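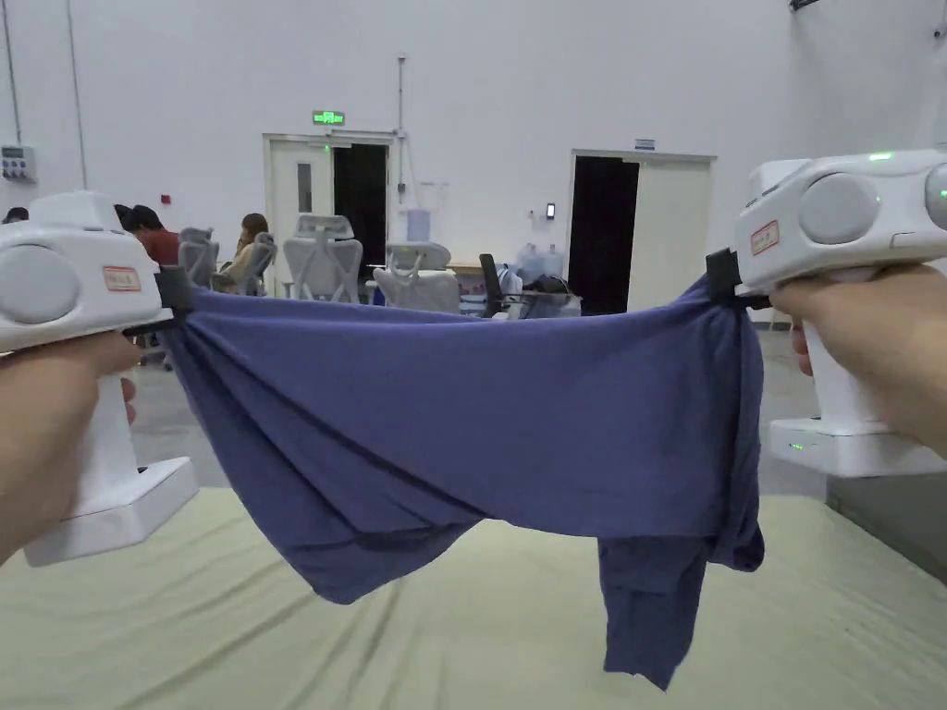

Figure 7.1 A blue-purple garment held by its two upper corners. The fabric sags between the points of support.

Chapter 7
Cloth in the Household: Fiber, Yarn, and Fabric

Print this chapter | E-mail this chapter

Most people handle cloth before they handle anything else in the day. They push back a sheet, reach for a towel, and put on clothes. Few of them could say what any of it is made of without looking at the label, and the label gives only part of the answer. Two shirts marked "100% cotton" can differ in weight, in stretch, in how they crease, and in how many years they last.

This chapter deals with the structure of ordinary household fabrics. Chapter 8 takes up dyes and finishes, and Chapter 9 covers laundering and storage. Readers who have already worked through the section on plant fibers in Chapter 3 may skip ahead to 7.2.

7.1 Three levels of structure

A fabric can be studied at three levels. The smallest is the fiber, a single strand that is very long compared with its width. Cotton and wool fibers are short enough to be measured with a ruler and are called staple fibers. Silk and most synthetics come as filaments, which may run for hundreds of yards without a break.

The next level is the yarn. Staple fibers have to be twisted together before they will hold, and the amount of twist matters. A low-twist yarn is soft and tends to pill. A high-twist yarn is firmer and stronger up to a point, after which more twist makes it weaker and causes it to kink. Filaments can be used with hardly any twist at all, and this accounts for the smoothness of lining fabrics.

The third level is the fabric. Yarns may be woven, knitted, braided, or knotted. Some fabrics, such as felt, skip the yarn stage and are made from fibers directly.

A change at any one level changes the behavior of the whole. This is the main idea of the chapter, and it will come up again in each section.

7.2 Woven and knitted fabrics

A woven fabric has two sets of yarns crossing at right angles. The lengthwise yarns are the warp. The crosswise yarns are the weft, also called filling. Pull a woven cloth along the warp or the weft and it stretches very little. Pull it on the diagonal, known as the bias, and it gives noticeably more, as the small squares between the yarns shift into diamonds.

A knitted fabric is built from loops. When it is pulled, the loops change shape before the yarn itself comes under much strain. Knits therefore stretch more than wovens made from the same yarn, and they recover from creasing more easily. They also lose their shape more easily if hung while heavy with water.

7.3 Drape

Drape is the way a fabric hangs under its own weight. It depends on stiffness and on weight per unit of area. Organdy is light but stiff and stands away from the body. Jersey is limp and falls in close folds.

A cloth held only by its corners, as in Figure 7.1, shows drape in a simple form. The upper edge carries the load, and the slack below gathers into folds. A stiff fabric forms a few broad folds. A limp one forms many narrow folds.

Laboratories measure drape with a round sample laid over a smaller round plate. The overhanging part falls, a light is placed above or below, and the area of the shadow is compared with the area of the flat sample. The smaller the shadow, the better the drape.

7.4 A case: the Gistdale mill records

The mill at Gistdale wove bed sheeting and, later, shirting. Its sample books were kept by Soon-im Song and passed to the Hastby textile collection, where Hae-won Kwon and Eun-seong Jeon prepared the index. The books hold 294 swatches, each pasted beside a note of the yarn used and the loom setting.

Of these, 75 are plain weaves in cotton. They look much alike on the page. Under a magnifier they separate quickly into open and close weaves, and the notes show that the mill changed its yarn supplier three times while keeping the same product name. Customers who reordered "Pistitz sheeting" were not always getting the same cloth. We will return to the Pistitz swatches in 7.6, where thread count is discussed.

Before you read on

Collect three pieces of fabric from your home that you would be willing to cut. At least one should be a knit. For each piece, do the following and keep your notes for the exercises in 7.5.

Pull a yarn from the cut edge. Note whether it comes away straight or curled.

Untwist the yarn between your fingers until it separates. Record the length of the fibers if they are short enough to measure.

Stretch the fabric lengthwise, crosswise, and on the bias. Rank the three directions from least to most stretch.

Hold the fabric by two corners and sketch the folds.

Terms introduced in this chapter

bias, drape, filament, filling, pilling, staple, twist, warp, weft

Contact: Chang-ho Chae, Ryu Textbooks | Page updated December 9, 2002 | Copyright Ryu Textbooks. All rights reserved. | Back to top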